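Carnport Glass Table Set - README

Recordings of one round glass table being tidied, over and over, in the Pilteck lounge. There are 3,000 clips in 2 folders, and 102 of them are mostly glare. Glass was Nandini Bangera's choice - she doesn't do the labeling.

Labels cover whatever rests on the tabletop. Carpet seen through the glass is labeled "floor", however much it looks like "table". Send complaints to Krishnamoorthy Joseph, who wrote that rule in September and stands by it.

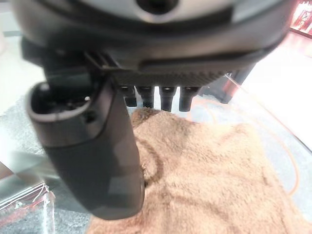
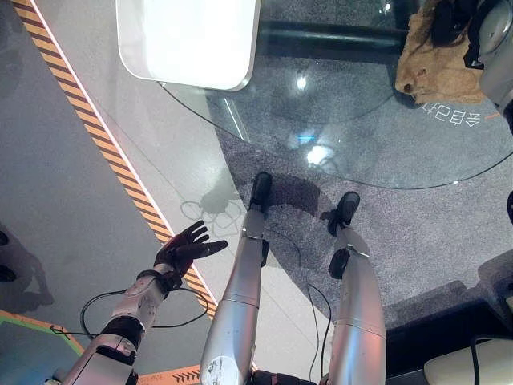

How are reflections labeled?
They get no label of their own and count as part of the tabletop.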